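August 6, 2018 — Trundwood workshop, floor prep

Went over the slab again before the Foltix sealer arrives. Gheorghița's July readings are still the only moisture figures we have for the back bay, so I repeated the plastic sheet test at 3 spots: by the roller door, mid-bay, and next to the drain. Sheets taped at 08:40, to come off tomorrow. No point ordering primer until then.

Area to be coated, remeasured: 84 m². The old sheet says 88, which must include the strip under the compressor. Emanuel to confirm whether the strip gets done.

Existing surface:

- steel trowel finish, no previous coating on record
- water drop test: absorbs in under a minute mid-bay, slower by the door
- two hairline cracks at the drain, chased and filled in July, filler sound
- joint sealant by the door is brittle, replace

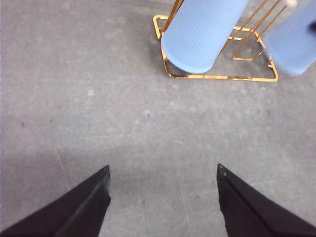 Grinding versus a chemical etch is still open. Emanuel prefers the etch for dust reasons. I would grind, one pass, 28 m² per shift, and vacuum twice. The fine scuffs and thin scratches in the surface are no obstacle to either method, but the dusty look is, and I don't want etch solution turning that into paste. The gold wire rack has to come up off the floor with everything else before we start, whichever way it goes.

Order no. 844 (Tóth, diamond segments) not yet confirmed. Called once, left a message. If they can't deliver, Iduneo rents a grinder with segments fitted — ask for the day rate.

Open: compressor strip, joint sealant, who moves the shelving.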